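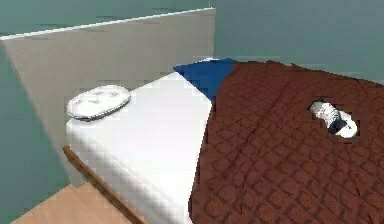 Page 2 of 12

Guest room rentals FAQ – Sugawara house

What time is check in?
From 3 pm. Later is fine, just text first.

Is breakfast included?
Weekdays no. Weekends yes, coffee and toast.

Deposit?
$70. Back to you when keys are in the box. Cards ok, no checks.

Can I cancel?
Yes, up to 2 days before. After that we keep the depsoit.

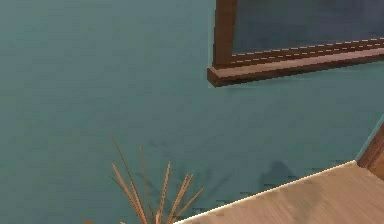 Wakana Takeda wrote to ask if the street parking is really free overnight. Yes – but move by 8 am on Mondays, street sweeping.

Pets?
Small dogs, ask Isamu Furukawa. No cats sorry, alergies.

Wifi?
Code is on the key tag.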